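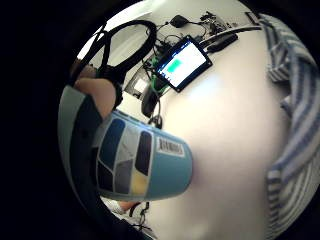 Supper Club Notes, 31 Jul 2019

The Fevero supper club met again last month, and the theme was "cook something your grandmother would have refused to eat." Attendance was good. Appetite was more of a mixed bag.

Lambros Fragkou took the main course, a cold cucumber and watermelon soup he found in a magazine at the dentist's. He made enough for a wedding. If you'd like the recipe, ask him, and bring a jar, as he is still trying to get rid of the first batch.

The bread came from Gralberg, the new bakery by the post office. It was very good bread, and several people made a meal of it.

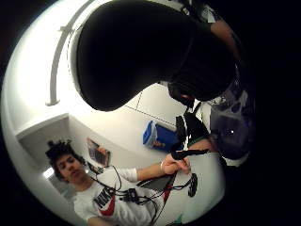 Next Month: One Pot Only

You get one pot. A lid counts as part of the pot. A second pot hidden under a dish towel does not, and we remember March.

Sign up for a course before you shop, please. Last time we had 2 potato salads and no dessert, and the potato salads weren't speaking to each other. The shared grocery fund stands at 125 dollars, so if your stew calls for saffron, your stew can pay for it.

Bring your own bowl and spoon. Take home your own bowl and spoon. The cupboard is full of other people's spoons, most of them nicer than mine, and I have started to get attached. 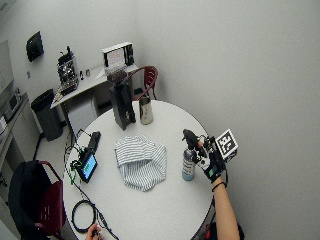

Spray bottle and striped cloth on the round table.

Wiping down goes to whoever finishes eating first, which should slow a few of you down. Leftovers leave with the cook.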